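Most arguments about bench layout concern height. Colour and depth get less attention, and in my view they matter more. A yellow top under black moulded parts gives a strong contrast at the rim, so a shell's orientation can be read from standing height. 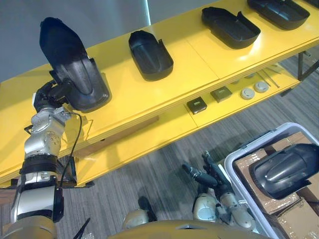
Gloss is the usual objection. A glossy surface reflects the lighting, and a black part lying in a bright patch loses some of its internal detail. I accept that. A matt top would cure it, but matt finishes hold dirt and scuff early. The better remedy is to move the lamps.

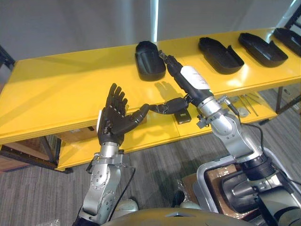

The second question is whether parts should be squared up before handling. Leonor Carrilho, writing in the Prurora bulletin for September, wants every tray at one fixed angle. I disagree — alignment is a separate operation and has to be paid for on each part. A single row with clear gaps is enough.

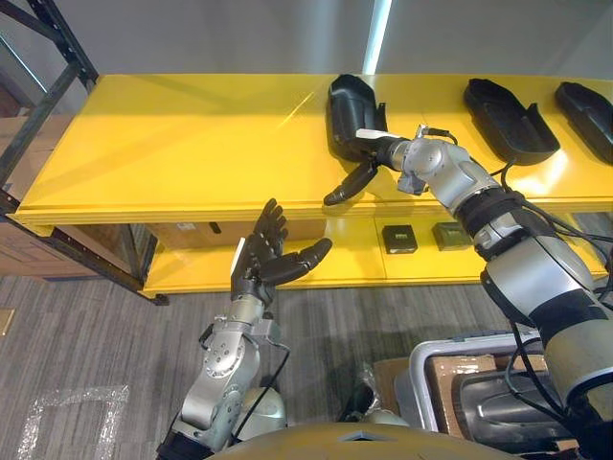 *Black trays on the upper level, small boxes on the lower.*

Lower shelves are badly used in most workshops. At Ererstead ours was a dumping ground for years, and no amount of labelling changed it. Small items belong there only if they stay visible past the overhang of the top. Two dark square boxes near the middle of a yellow shelf meet that test; the same boxes on bare grey steel would not. I would paint the lower level before buying another rack.

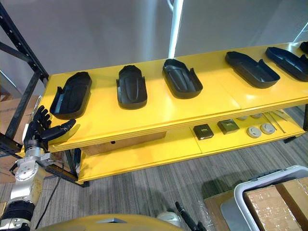
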